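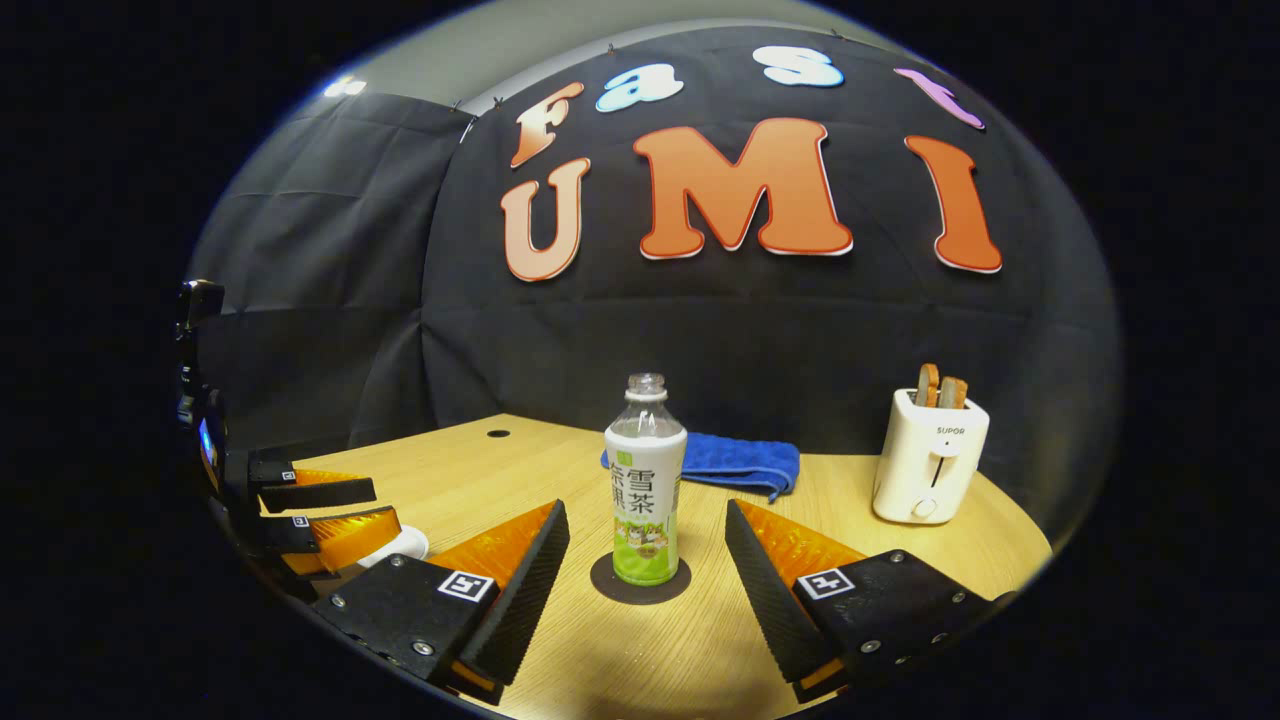

A small table, and the long way to Vurndale

2020-09-25

I am writing this at the kitchen table, late, with my feet in a bowl of warm water. Today I walked from Grititz to Vurndale by the old canal path. I wanted to do it since the beginning of the summer, and every time there was rain, or work, or I slept too long.

The bus left me in Grititz before eight. The bakery by the stop was open, so I bought two rolls with cheese and a plum cake which I did not need. The woman asked me if I was going to the market. I said no, I go to Vurndale on foot, and she looked at my shoes and said nothing. She was right about the shoes.

The first part is very easy. The path is flat and there are poplars on one side, already yellow at the top. A man was fishing under the second bridge with a radio next to him, playing the news very quietly. I said good morning and he lifted one finger. After the lock the path becomes narrow and the nettles are as high as my shoulder. I had short sleeves. I will remember this for next time.

I rested at the lock for a long time, on the wall, and ate one roll. There is a metal plate there with the height of the water in the big flood, and a stone with the number 936 cut in it. I don't know what it means. I thought maybe meters, or a year, but a year seems much too early for a canal.

At noon I took the wrong side of the water. The sign to Duda was turned around and I followed it for 6 kilometers before I understood that the sun was in the wrong place. In my own language we have a word for the feeling when you must walk back the same way you came, but I cannot find it in English. It is something between shame and boredom. I ate the plum cake during this part.

The good thing was that on the way back I saw a heron standing in a field of cut corn, far from the water. It let me come quite near. Then it went up slowly, as if its legs were too heavy.

I reached Vurndale at half past four. The station kiosk was closed, and the next train was not for an hour, so I sat on the platform and read three pages of my book, the same three pages two times.

Left heel has a blister, right one is fine. Tomorrow I must return the library books and buy lamp oil. Also find the map and mark the turned sign on it.

752 views
Share this entry
2 comments

Recent entries
The Cindeo heater makes a noise again
Plums, too many of them
What I forgot to pack in September
A letter of 500 words, and how I made it shorter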